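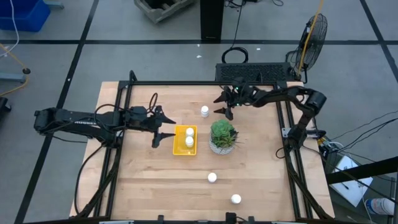
Minutes – Bottles, Trays and Plants Working Group

Jonderton site, small meeting room, April

Present: Yee-man Kao (chair), Chi-keung Shih (minutes), Samir, Vino
Apologies: none received
Start: 10:05

1. Minutes of the previous meeting

Accepted with one correction. Under item 4, "tray liner" should read "tray label". The action on Vino to get a price for liners is therefore withdrawn.

2. Table layout

The group reviewed the current layout: yellow tray slightly left of center with two white bottles standing in it, third white bottle outside the tray toward the upper right, potted succulent to the right of the tray, white balls on the lower half of the table.

Samir asked whether the third bottle should be listed as part of the tray set. Agreed that the list will show it as a separate line, "bottle, white cap, outside tray". The two tray bottles stay on one line.

Vino proposed moving the plant to the far left corner to leave the right side clear. Yee-man preferred the present position, as the balls can roll and the pot gives a fixed point to set them out from. Chi-keung noted that the written layout gives no distance between pot and tray. No change to the position. Distance to be measured and added to the sheet.

The balls have no marked resting points. Two options were discussed: a pencil dot on the wood, or a thin ring under each ball. Pencil was ruled out on the grain, where it is hard to erase. Rings to be tried first.

3. Tray

The yellow tray is kept. Bralthorpe has offered a deeper version in the same color. Samir's view was that a deeper wall would hide the lower part of the bottles and make the labels harder to read in store. Vino did not agree but had no sample to show. Deferred until a sample arrives.

4. Bottles

Stock of small white bottles stands at 34 after the last count. Vino reported that the supplier's minimum order is 2,000, well beyond what the shelf will hold. Options are to share an order with the Bralthorpe office or buy from a retail source at a higher unit price. Yee-man asked for both prices in writing before the next meeting.

Caps are to be stored with the bottles they came with. Several were found in the general drawer.

5. Plant care

The watering sheet has gaps. Samir has been watering when the soil looks dry, Vino on a fixed interval, and neither was writing it down. Agreed: one person only (Samir), entry on the sheet each time, pot lifted off the table for watering and the base wiped before it goes back. The white patterned pot holds dust in the pattern and should be brushed, not rinsed.

Chi-keung asked whether a spare succulent should be kept on the windowsill. Agreed in principle, no budget this period.

6. Table surface

The wood is to be wiped with a damp cloth along the grain. No spray cleaner. Samir will check whether the existing finish can take a second coat of oil – the tin in the cupboard has no label and is not to be used.

7. Actions

Chi-keung: measure pot-to-tray distance, update layout sheet
Chi-keung: split the bottle lines on the list
Samir: take over watering sheet, check table finish
Vino: rings for the balls, written bottle prices, tray sample from Bralthorpe
Yee-man: ask Bralthorpe about a shared bottle order

8. Any other business

Vino asked for the drawer labels to be reprinted in a larger size. Agreed, Chi-keung to print.

Closed at 10:50. Next meeting in the same room, time to be sent out by Yee-man.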